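The Night Bench

Pramila Maurya had the late shift at Goel Refurbishing in Bultport, and the late shift that spring meant the arm. It had come in April. It stood at the end bench and took old desktops apart, and Pramila sat on a stool with a clipboard and wrote down what it did.

She was paid 161 dollars a night for this. Before the arm she had been paid the same to do the work herself, and she had done it faster.

"It only has to get as good as you," said Indard, the floor manager.

"Then who do you need?"

He looked at the clipboard. "Somebody has to write it down," he said.

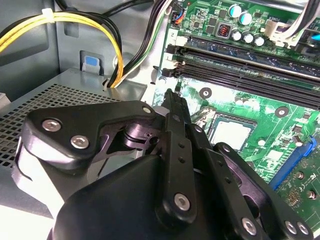
She had opened her first computer at nineteen, on her aunt's kitchen floor, with a butter knife. It taught her to be rough with some parts and careful with others, and she had never been able to explain which. The side panel you could hit. The blue tab on the side wall you pushed with a thumb, and you didn't look at it. Near the socket you slowed down. The arm went the same speed everywhere. It would put its long black finger down over the green board, between the memory slots and the processor, and she would find she was holding her breath and had written nothing.

At ten past one it stopped with a fault. She cleared it and it started again. At half past one it stopped again.

She had a form for this. Under Cause she wrote "cable," then crossed it out and wrote "unknown." A power cable had shifted when the arm backed out, and the arm had expected it to stay where it was. A person would have pushed it aside with the back of a hand. She tried to think how she would put that on the form. There was one line.

The warehouse had 4,000 machines in it, most of them from schools. The company that bought the chips, Bonent, wanted 900 by the end of the month. Indard had promised 1,000. Pramila knew what the arm could do in a night and what she could do in a night, and she knew that adding them together wasn't allowed, as the bench was caged while it ran.

At three she ate her rice standing up and watched through the mesh.

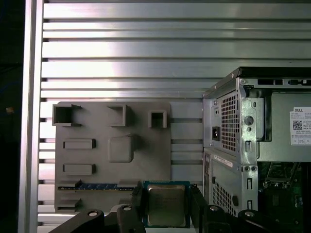 The processor at the end bench, between the fixture board and the open Dell.

It held the chip upright by its two sides, the way she did. She hadn't expected that. She always told new people to keep their fingers off the gold, and she told them again the next day.

She put the lid back on her rice. The arm stayed where it was for a while, and she waited for the fault light. When it didn't come she went and found her pen.

Indard came in at six with his coat still on and asked how it was doing.

"Slow," she said.

"Better than last week?"

She turned back through the sheets. Her handwriting got worse after two o'clock every night, and some of it she couldn't read.

"It's careful with the chips," she said. "It doesn't know about cables."

"Can you teach it cables?"

"I don't know. Can I go in the cage?"

He said he would ask. She signed the bottom of the sheet, hung the clipboard on its nail and went out to the bus.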